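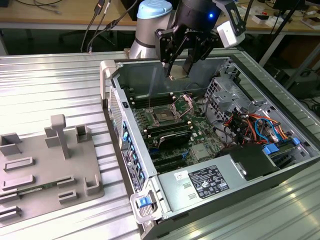 The arm is fine. It's the subscription I can't get past

I run the bench side of a small refurbishing shop. We take in retired office workstations, strip them, test what's worth testing and build the good parts back into machines that schools and small firms can afford. So when Breltano started pitching its Livum package to shops our size back in March, I was about as close to the target customer as a person can get. One arm, a two-finger gripper, a ribbed aluminum table, a printed plate to hold your parts, and software that is supposed to learn your jobs. I wanted it badly. I still sort of want it!

But I've now spent a good while with the trial setup, and I think shops like mine should be asking for a different deal than the one on the table.

Let me start with what I like, because there's plenty. Processor sockets are the worst part of my day. You lift the lever, you swing the load plate up, you take the chip out without tilting it, and if your hand slips after lunch you've just turned a good motherboard into scrap. Memory I can do half asleep. Sockets make me hold my breath. Livum goes after exactly that job, and it goes after it inside a real tower lying on its side, drive cage and cable tangle and all - not on a bare board clamped to a nice clean stand, the way every sales video I've ever watched does it. I respect that a lot. Old workstations are full of wires that go wherever they feel like going, and a tool that needs me to tidy them first is a tool that has given me another chore.

The fixture plate is my favorite piece, and it's the cheapest thing in the kit. It's gray printed plastic with slots and little holders all over it, so every part has a home. Dayana Benavides, who shares the bench with me, copied the idea for her own manual station within a day. She'd have paid for the plate alone. So would I.

Now the money. The Livum fee for our trial quote came to $812 a month, and that's on top of leasing the arm. Fine, software costs money to make. What bugs me is how the fee is built. You get a set number of chassis profiles, and each extra one is $480. If you're a factory building one model all year long, that's nothing. You pay once and forget it. If you're a refurbisher, your whole business is whatever came off the truck this morning! I can see five different towers before noon, each with its own latch and its own idea of where the power supply ought to live. The package charges the most to the people with the most variety, and we're the people with the smallest wallets.

I put this to Nuria Ibarra, who handles our account at Breltano, and she was straight with me. She said a new profile takes real work on their end. I believe her. I'd just like to be allowed to do that work myself. Let me teach the arm a new case on a slow afternoon and keep what I made. Let me trade it with the shop across the state that has already done the one I'm stuck on. The rival package from Carretero apparently lets you do some of this, though I haven't had hands on it and won't pretend I have.

The other thing is what happens when you stop paying. As I read our contract, the profiles go away, including the ones we paid extra for. I have screwdrivers older than some of my coworkers, and not one of them has ever asked me to renew.

I know the argument on the other side. A small shop gets a very capable machine without buying it outright, support is included, and updates just show up. For some people that'll be a good trade, and if you mostly see one or two models I'd say go ahead and get the quote. For the rest of us, I'd push hard on two points before signing: a flat price for profiles, and the right to keep them. I've asked for both. Nuria is taking it upstairs, and the trial has a few weeks left to run.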